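Gripper closes before the detector has settled on the mouse
Jatmont help forum

Habibur Sarkar
I'm working on mouse-onto-mat and my close trigger fires early. The mouse box jumps about whenever the white pads come near it – white on white, I suppose. Confidence threshold is 40, buffer is 15 frames. My views look like this:
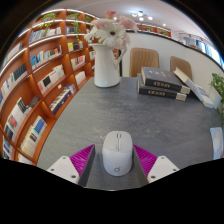
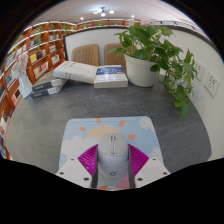
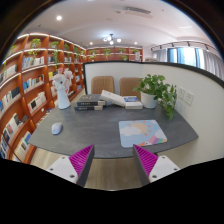

I've tried smoothing the box centre, but then everything lags. Do I retrain, or fix the trigger?

Pevach
Trigger first! Mask out the fingers before you run detection, then ask for 14 agreeing frames before closing. I retrained on 900 extra images last November and it barely helped.

Zostine
same problem, following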